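### 3.2 Enrollment and attendance

We sent the survey to parents in Fairclough and Stostelley whose children were enrolled in a judo or karate class at the start of the school year. Of the 3000 forms mailed, 2114 came back complete. Parents gave their working hours, the monthly class fee, and who usually drove the child to practice.

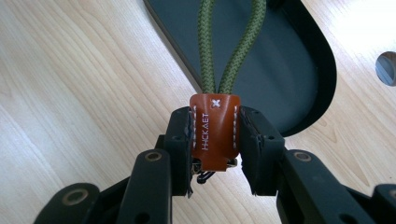 **Figure 2.** Brown leather tag on a braided cord, held between the jaws of a two-fingered gripper.

Distance mattered less than we had expected. Families living 14 miles from a club missed no more classes than those nearby, provided that practice began after 6 p.m. Shift work was a stronger predictor of absence, as Bárány and Tunstall found in their study of youth wrestling. A further 300 parents reported that their child had stopped by December, and most of them named cost first. We return to fees in Section 4.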